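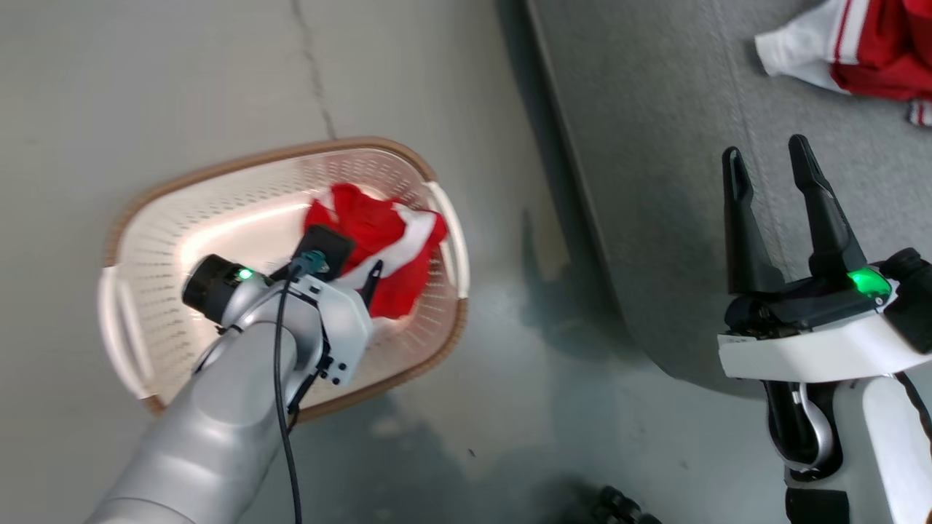
Keeping reds bright

I love a red jumper, and cold water is its best friend! Turn everything inside out, keep the load small and wash it at the lowest setting you've got. A splash of vinegar (up to 60 ml) in the last rinse works wonders on stale smells.
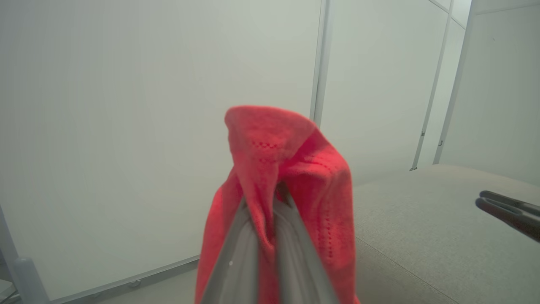 Knits need a gentle hand once they're clean – press the water out in a towel and never wring. Anything soft and slightly fuzzy, like the coral red knit here, is happiest dried flat. Rows of tiny dotted holes can pull out of line, so smooth them with your palms while it's damp.

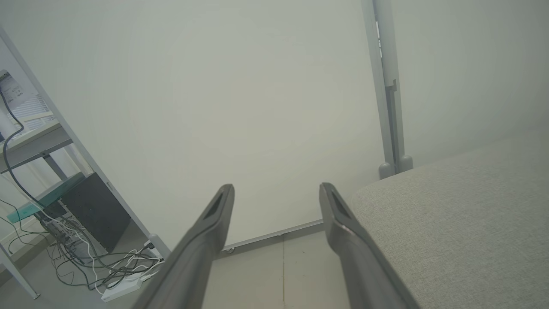 Drying indoors

Open a window, even in April drizzle, and leave a hand's width between pieces. Turn thick jumpers over after 6 hours – cuffs are always last!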